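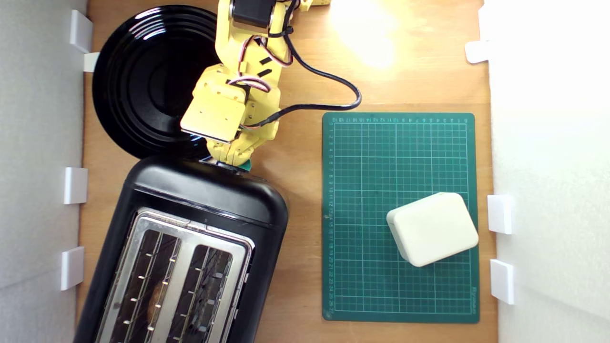 The toaster has moved again. It spent October on the counter by the window, where it tripped the fuse whenever the kettle was on, and before that it lived on top of the fridge, which was my idea and which I will not be discussing. Its current address is the wooden table. I like it there more than I expected: matte black sides, brushed steel on top, two long slots, and a round black plate with raised rings parked up in the corner to catch whatever comes out. The rings pick up every light in the room. They also pick up butter, and they do not give it back without a toothbrush.

The cutting mat has earned a permanent spot on the table too. It came from a craft drawer and had a quiet career there until bread got involved. Covadonga Campos says you can't slice a loaf on a thing meant for paper. I have sliced over 11 loaves on it. She has stopped watching.

A few notes for those who wrote in after the last gallery, mostly about bread:

The toaster is a Pemow, bought secondhand. It has a dial that goes up to six. Three is warm bread. Four is charcoal. I have spent whole mornings looking for three and a half.

The plate was one of a pair. Ita Ó Gríofa has the other one and keeps a cactus on it, so I consider mine the working sibling.

The wood gets wiped with a barely damp cloth and then a dry one. I oiled it once, very generously, and for two days everything I put down came back up shiny, including my sleeves.

Crumbs go out through the tray underneath the toaster. I owned it for most of a year before I found the tray. What was in there could have been a second breakfast — possibly a third.

Bread is whatever Arboleda has left at five in the afternoon, when the good ones are gone and the seeded ones are looking at you. They toast well. They also shed, and I keep finding sesame in the silverware drawer.

The kettle gallery goes up next, once I have descaled the kettle.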